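Ferkora Workshop Gallery: Bench Practice for Two-Arm Cloth Work

Updated April 12, 2019
Page kept by Nighat Dhanial

This page goes with the bench rules for the cloth stations, Golla and Monti. The rules are also posted beside each station. If the posted sheet and this page disagree, follow the sheet and send me a note so I can fix the page. The current sheet is revision 14.

The rules apply to everyone who runs an arm, loads a bench or reaches over a tabletop, including people who are only there to swap out a basket. Visitors stay behind the floor tape unless they have signed the sheet.

Before starting

Check that both emergency stops are released and that each one works. Press them one at a time, with the arms parked. Write the result in the bench log with your initials. A stop that feels loose or sticks gets a red tag, and the station stays down until Karkis has serviced it.

Look over the cables from the base to the gripper. They need enough slack for the full reach of the arm, and no kinks. Move each arm slowly through its range and watch the cable the whole way. If a loop catches on an elbow, stop and reroute it. Don't tape cables flat to the links. We had 2 connectors pulled out in November after somebody did that, and the repair took longer than the tape saved.

Wipe the tabletop. Threads, tags and bits of paper go in the bin. They stick to the fingertips and change the grip, and a small white scrap is easy to miss next to white cloth.

Put the basket and any folded items toward the back. They should stay clear of the middle of the table, where the arms do most of their work. A basket may sit at an angle. It should not hang over an edge.

Empty your own pockets before you lean over the bench. Badges on lanyards come off or go inside the shirt. Long sleeves are rolled above the elbow, and long hair is tied back.

Loading the cloth

Only one person loads at a time. Arms are parked and torque is off. Say "hands in" before you reach over the wall line and "hands out" when you are done. The operator repeats both. If you don't hear it repeated, don't reach.

Drop the item on the table in the condition the task card asks for. Some cards want it laid out, others want it crumpled. Don't tidy a crumpled item to make it easier for the operator.

Large items may hang over the front. That is allowed as long as the cloth stays out of the joints and is not wrapped around a cable. If it slides toward a base joint, pause and clear it by hand with torque off. Never pull it free while the arm is holding it.

Running

The operator keeps both arms in view at all times. Talking is fine. Phones are not.

Start slow. The first run after loading is done at reduced speed, even if the same item was on the bench five minutes ago.

Keep the fingertips light on the table. Pressing down to get under an edge wears the tips and scratches the wood. Come in at a shallow angle, close on the cloth, and lift a little before moving sideways.

When both grippers are on the same piece of fabric, move them together. Pulling them apart is the fastest way to tear a seam or trip a joint limit. If the cloth goes tight, stop, lower both sides, and open one gripper. 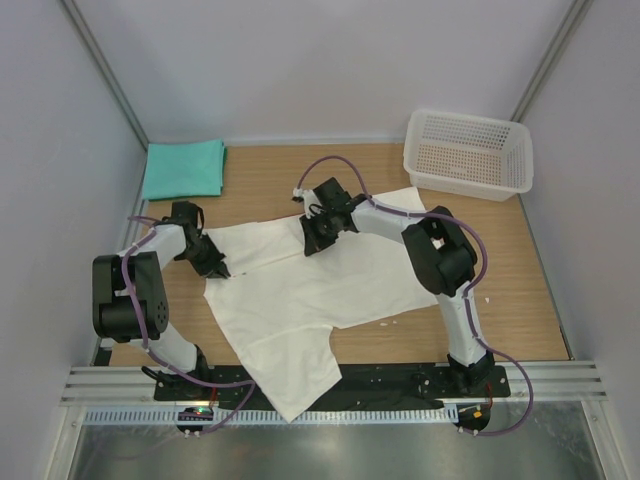 White garment on the bench, both grippers at the folded band. Basket and folded teal-green stack are at the back.

Stop the run if any of these happen:

A hand crosses the wall line.
Cloth gets into an elbow or a base joint.
A cable goes tight or catches.
An arm makes a sound you haven't heard before.
The operator loses sight of either gripper.
Anyone in the room says stop. You don't have to agree with them first.

After a stop, both arms are parked before anyone touches the table. Write down the time, the item and what you saw. One line is enough. Please don't leave the line until the end of the shift, when three stops have turned into one.

Status lights

Lights on the electronic modules are there for fault finding. They don't tell you that an arm is safe to touch. An arm is safe to touch when torque is off and you have checked it yourself by nudging the forearm gently. If it pushes back, it is on.

Finishing

Park the arms, torque off, grippers open. Remove the cloth and put it in the basket or on the folded stack, as the card says. Don't leave anything hanging over the front beam overnight. Check under the cloth for dropped screws as you lift it. If you find one, leave the station down and look for where it came from.

Record the number of runs. Failed runs count and are kept. The log for Golla stood at 521 runs when this page was updated, and that number includes every dropped sleeve. Do not delete a run for being ugly. Mark it failed and carry on.

Changes in this revision

The parking position has moved back toward the walls, so there is more space to load from the front. Old parking marks on Monti have been removed. If you still have the old position saved in your own settings, delete it.

Loading now takes 2 people, one at the bench and one at the controls. It used to be allowed alone with the stop in reach. That option is gone for all shifts, including short ones.

Gloves are no longer permitted while loading. Fingertips of gloves were getting caught in the gripper when people tested the opening by hand. Testing the opening by hand is also no longer permitted. Use the block in the drawer.

Signing the sheet

Read the posted copy at the station, then sign and date the back. Signatures from earlier revisions don't carry over. New operators run with a signed partner for their first week and load for other people before they drive.

Questions about the rules go to me. Questions about a broken arm, a worn fingertip or a red tag go to Karkis, and please leave the arm the way you found it until they have had a look.

Nighat Dhanial
Bench practice, Ferkora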